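# 腕部相机与夹爪:安装、保养、维修说明

适用于 Keltix 夹爪配腕部鱼眼相机的桌面工作单元,单元代号 Twal。上位软件为 Skemow,数据与日志存放在 Nelcombe 服务器。本文只涉及末端执行器及其线缆,机械臂本体的保养见 `arm/README.md`。

最后修订:2026年6月23日

## 目录结构

```
twal-wrist/
├── README.md
├── config/
│ ├── camera.yaml # 相机参数
│ ├── gripper.yaml # 夹爪行程、电流、零位
│ └── mask.png # 夹爪遮挡掩膜
├── scripts/
│ ├── check_view.py # 视野检查
│ ├── home_gripper.py # 回零
│ ├── cycle_test.py # 空载往复
│ └── make_mask.py # 重新生成掩膜
├── logs/
└── service/
 └── service_log.md # 维修记录
```

`config/` 下的文件随硬件走。更换相机或指部组件后,旧配置不得继续使用,先另存为 `*.old` 再重新标定。

## 上电前检查

1. 急停按下,驱动电源断开。
2. 手动张合夹爪一次,全行程内不应有明显卡滞点。
3. 检查齿轮齿面。齿根有碎屑时用干毛刷清理,不用压缩空气。
4. 检查外露紧固件的划线标记。标记错位的,拆下清洁后重新上胶拧紧。
5. 检查相机线缆在腕部的弯曲处。护套发白或出现折痕即更换。
6. 镜头用无纺布单向擦拭。鱼眼镜片外凸,机械臂停放时镜头不得朝下接触桌面。

第 2 步如有卡滞,不要进入回零流程,直接转到“齿轮组”一节。

## 相机安装

相机座有两个定位销孔,先插销,后上螺钉。四颗螺钉按对角顺序分两遍拧紧,第一遍只带住,第二遍到位。顺序颠倒会使相机座轻微翘起,光轴偏移后掩膜对不上。

相机相对夹爪的安装角度固定,原始图像是旋转的,这属于正常状态。驱动层不做旋转校正,由 Skemow 在显示时处理。调试人员查看原始帧时,不要为了让画面“摆正”而松开相机座。

曝光使用手动模式。浅色桌面在顶灯下容易过亮,自动曝光会随夹爪姿态反复波动。标定前先把机械臂移到停放位,再锁定曝光值:

```yaml
camera:
 lens: fisheye
 auto_exposure: false
 warmup_frames: 200
 rotate_in_driver: false
 mask: config/mask.png
```

`warmup_frames` 指启动后丢弃的帧数。改小后前几秒的亮度不稳定,视野检查会误报。

## 视野检查

每次拆装后执行:

```
python scripts/check_view.py --save logs/view.png
```

脚本输出一帧未经校正的原始图像,并与当前掩膜做重叠比较。重叠率不低于 98% 为通过。人工复核时看三处:圆形成像区边缘是否完整,桌面是否位于中部,夹爪部件是否仍在右下方。

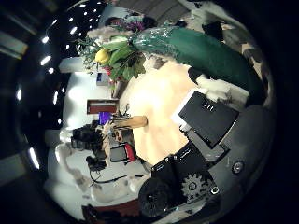 *图 1 腕部相机原始帧,未做畸变校正。右下为夹爪组件,可见白边黑色方板、齿轮及紧固件。*

夹爪在画面中占据的面积较大,复核时以方板的白边作为参照。白边与黑色板面对比明显,掩膜偏移时最先在这条边上露出缝隙。齿轮轮廓可作第二参照,但齿轮会随开合转动,只取轮毂圆心,不取齿尖。

桌面上的物品不参与比较。花束、包装纸一类带反光的物品会产生高光,只要不落在掩膜边界上就不影响结果。高光压在边界上时,移开物品后重新取帧,不要修改阈值。

图像四角接近全黑属于鱼眼镜头的正常表现。如果黑区侵入圆形成像区内部,按以下顺序排查:

- 镜头保护圈是否旋到底;
- 线缆是否翻到镜头前方;
- 相机座是否装反。

## 重新生成掩膜

以下情况必须重新生成:

- 更换过相机、相机座或指部组件;
- 方板拆下过,即使装回原位;
- 视野检查连续两次未通过,且硬件检查无异常。

步骤:

1. 清空桌面,夹爪张开到最大。
2. 执行 `python scripts/make_mask.py --open`。
3. 夹爪闭合,执行 `python scripts/make_mask.py --closed`。
4. 执行 `python scripts/make_mask.py --merge`,输出覆盖 `config/mask.png`。
5. 再跑一次视野检查。

合并取两种状态的并集。只采一种状态的掩膜在夹爪运动后会漏掉指部,下游程序可能把指部当作桌面物体。

## 夹爪回零

```
python scripts/home_gripper.py --slow
```

回零以电流突变判断限位。首次安装或更换齿轮后必须带 `--slow`。正常过程为:张开至限位,回退一小段,再次低速接近,写入零位。整个过程中夹爪内不得有物体。

回零失败的常见原因:

| 现象 | 可能原因 | 处理 |
|---|---|---|
| 未到限位即停 | 齿面有碎屑,或线缆受拉 | 断电清理,重新走线 |
| 到限位后不停 | 电流阈值偏高 | 恢复 `gripper.yaml` 默认值 |
| 两次零位不一致 | 轮毂紧固件松动 | 见“齿轮组” |
| 无动作 | 急停未释放,或驱动未使能 | 查看 Skemow 状态页 |

## 齿轮组

齿轮组采用干式运行,不加油脂。油脂会粘住包装碎屑和纤维,也容易沾到镜头。

拆卸顺序:

1. 断电,夹爪停在半开位置。
2. 拔下相机线缆,镜头盖好。
3. 拆指部组件,保留垫片的朝向。
4. 松开轮毂紧固件,齿轮沿轴向取出。
5. 检查齿面。出现缺齿、裂纹或单侧磨亮的,成对更换。

装配时两侧齿轮的标记点相对。错一齿时夹爪仍可动作,但闭合后指尖不平行,夹薄物会打滑。装好后先手动走满全程,再通电。

空载往复测试:

```
python scripts/cycle_test.py --cycles 200
```

测试期间观察电流曲线。曲线上若有固定位置的尖峰,说明仍有局部干涉,停机重装。不要靠增加往复次数“磨合”。

## 保养周期

| 项目 | 周期 |
|---|---|
| 镜头清洁 | 每班开始前 |
| 齿面清理 | 每 2,000 次开合 |
| 紧固件划线检查 | 每周 |
| 视野检查 | 每次拆装后,及每周一次 |
| 线缆更换 | 按外观判断 |

处理过鲜花、枝叶、毛绒类物品后,当班结束时追加一次齿面清理。叶片碎屑和短纤维容易留在齿根,隔夜后更难刷净。

驱动模块外壳温度允许最高到 70 ℃。超过后 Skemow 会降低夹持电流,日志中记为 `GRIP_DERATE`。出现该记录时先检查是否长时间保持夹持,再检查齿轮阻力。

## 线缆走线

相机线与驱动线分开固定,腕部留一个松弛弯。留得过短会在末端旋转时拉扯接头,过长则会垂入视野。固定扎带的尾端朝外剪平。

走线后把末端关节缓慢转到两侧极限,各停一次,同时看实时画面。线缆在任一极限位置进入圆形成像区,都需要重新固定。

## 维修记录格式

每次拆装在 `service/service_log.md` 追加一行,字段以竖线分隔:

```
日期 | 部件 | 现象 | 处理 | 回零结果 | 重叠率
```

视野检查输出的原始帧与记录一起上传 Nelcombe。上传前不做裁剪、旋转或畸变校正。

## 已知问题

- 1 月之前生成的掩膜没有版本字段,加载时会报警告,可忽略,但更换硬件后不可沿用。
- `check_view.py` 在夹爪运动中取帧会得到模糊边缘,重叠率偏低。脚本目前不检查夹爪是否静止,需人工确认。
- Skemow 断线重连后,`auto_exposure` 可能恢复为开启。重连后读回一次参数再开始运行。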